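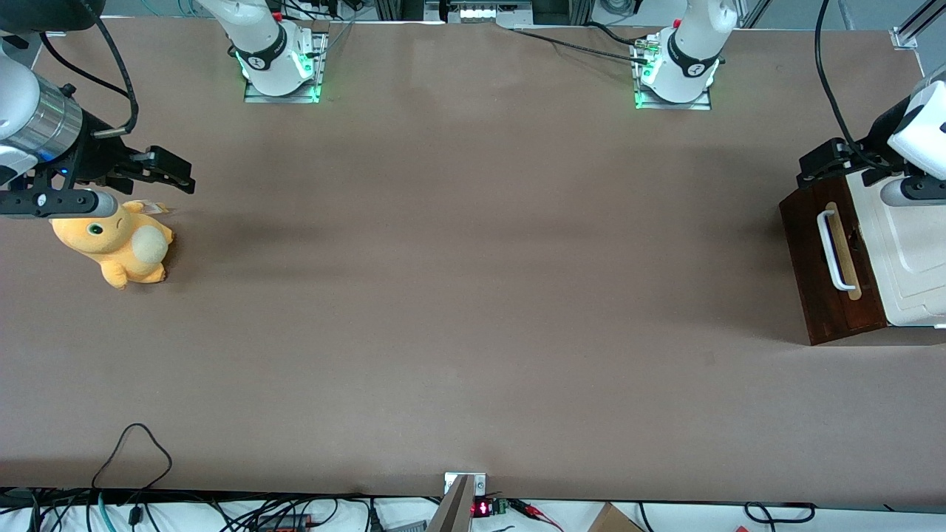 Two robot arms at a brown tabletop, the one on the left with its gripper open.

Visit report: Durnent ring works and wrestling school, June 2020

Durnent builds wrestling rings for independent promotions and runs a training school in the same building. The visit took in the frame shop, the mat room and the school floor, in that order. Bảo Tăng, the shop manager, led the first two parts. Jasper Bakker, head trainer, took over for the third.

The frame shop welds two sizes of ring, 16 and 18 feet. The larger one, sold as the Pirkano, is the model most promotions ask for when they have a fixed venue. Complete with posts, beams, boards and steps, it weighs 2,710 pounds. The center support is a single coil spring in a steel cup. Tăng prefers this to a leaf spring setup, which he says gets louder with age but gives less. Beams drop into slots in the posts and are pinned, so no bolts have to be turned on the ring itself except at the turnbuckles.

Boards are laid across the beams and covered with closed-cell foam, then canvas. The canvas is laced underneath on all four sides. On the ring set up in the shop the lacing had been done twice, the second time after the foam had settled overnight.

Ropes are wire cable inside rubber hose, wrapped in tape. Durnent will supply real rope on request. Lâm Hoàng, who works on tensioning, showed the order: bottom rope first, then middle, then top, with a second pass on the top once all the corners are loaded. A top rope that has been set only once goes slack in the first match with any running in it.

The mat room was short. Canvas is cut and hemmed there, and turnbuckle pads are sewn and stuffed. Stock is held on open racks by color.

The school uses an older 16-foot ring. Bakker starts beginners on flat back bumps from a squat, then from standing, and does not let them touch the ropes until their chin stays tucked without a reminder. Rope running follows, three steps across, turn, three steps back. Oanh Cao and Lợi Tiêu worked through a lockup, headlock and shoulder block sequence at half speed, then at match speed. The ring was noticeably quieter than expected under the shoulder block — Bakker puts this down to new foam under the boards as well as over them.

Seating for school shows is 141, on folding chairs and one riser. The next show is planned for July, subject to local rules on gatherings. The card had not been set at the time of the visit.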